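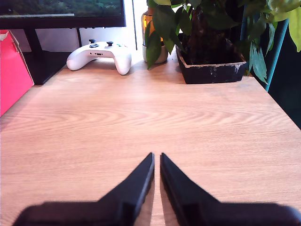
A light wooden desk.

Codville is a daytime television soap opera set in a harbor town that has no visible harbor. It has run for 1,949 episodes, 349 of which involve a wedding. Only two of the couples are still married, and one of those is missing at sea.

The show was created by Wubit Berhe, who had pitched it as a quiet drama about a cannery. The network, Starness, asked for an evil twin by the second week and got three.

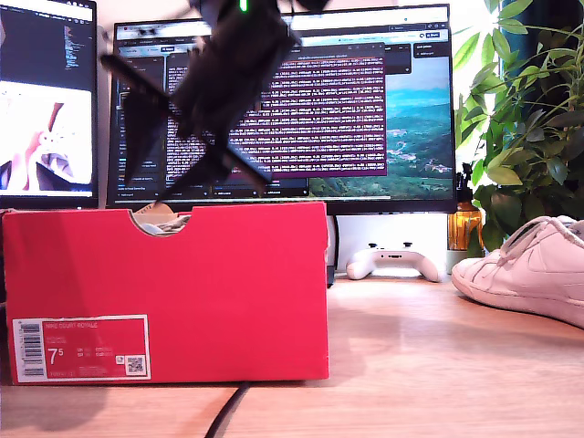
The longest-running storyline concerns the Prestico family and the will of its patriarch, Owen, who has died twice. The second will turned up in a shoebox, and fans still argue over the prop — some remember it as plain brown, others as a red one with a half-round finger hole along the top edge and crumpled tissue showing inside, much like the box on the desk here. The script says only "box."

Owen returned in the episode of 18/09/2021, played by a different actor and noticeably taller. His widow recognized him at once. His dog, a better judge of casting, left the show in August.
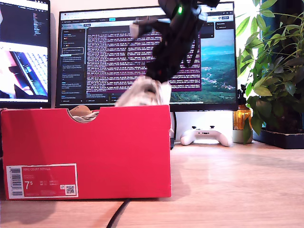 Red shoebox with a curved cutout, two monitors behind.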